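Ticket: Todby board portal - filing deadlines wrong on executive disclosure forms
Status: Open, workaround in place
Severity: 2
Opened: 24 January 2023

Summary
Compliance staff at Vovavden report that stock sale disclosures by directors are showing as late when they were filed on time. The alerts go to the audit chair and to outside counsel, so false ones are a problem. First noticed after the October upgrade.

Log

09:12 - Customer sent an export. 2,657 disclosure records in total, 205 marked late. They say the real number should be close to zero.

09:40 - Checked the first ten against the scanned forms. All ten have a receipt stamp inside the two-day window. The portal is reading the trade date correctly but the received date is one day off.

10:25 - Ruled out the user's time zone setting. Same result on three accounts, one of them set up this morning.
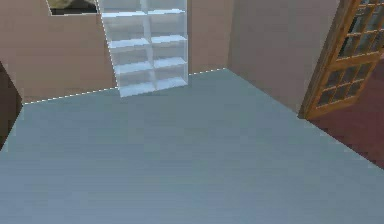
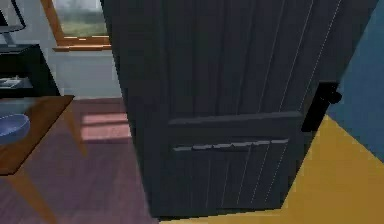

11:05 - Looked at the import job. Records typed in by hand are fine. Only records that come through the Kurkard feed are affected. That feed has supplied 1,143 records and every late flag is in that group.

11:50 - Feed sends the received time in UTC with no offset. Before the upgrade we converted it to the company's home time. The new version stores it as is, so anything filed after early evening lands on the next day.

13:30 - Tried the old conversion rule on the test server. 205 late flags went down to 2. Customer confirms both of those are real, a former finance chief's option sales.

14:15 - Duan uses the same feed and has 786 records. No complaints from them yet. Ran the report on their side and the dates are shifted there too. Opened a linked ticket.

15:00 - Late alerts switched off for Vovavden at their request. They will check new filings by hand until the patch is in. Asked them not to edit the stored dates, or the fix will move them a second time.

Still to do
Patch for the conversion rule needs sign-off from the release group.
Rebuild the late flags after the patch - the job does not do this by itself.
Customer wants a written note for the audit chair listing the 203 alerts sent in error. Draft is with support.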